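Pre-Run Inspection Checklist – Tabletop Pushing Study, Pludley Laboratory
Comments: 2 | Shares: 6

Complete before each block of 80 trials. Record exceptions under the item.

1. Emergency stop tested from the operator's chair. Pass.
2. Board secured to the table; no movement under hand pressure. Pass.
3. Tool finger straight and tight in its collar. Pass. Comment: retightened Wednesday.
4. Fingertip clearance checked at all corners of the board. Pass – the Rastier gauge is to be used.
5. Speed limit set to 35 percent. Pass.
6. Blocks free of chips and loose material. Pass.

Layouts are drawn by the Halász script. Blocks may start in contact with one another, as the method compares pushes on single and clustered shapes.

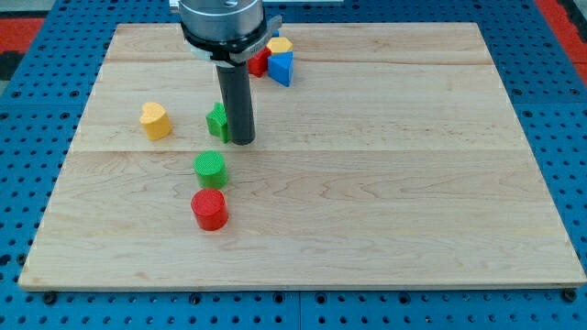
Despina Margaritis: Item 4 should be repeated after any collar adjustment. We lost a block of trials in May for want of it.

Reader comment: Does the speed limit also apply to the return move?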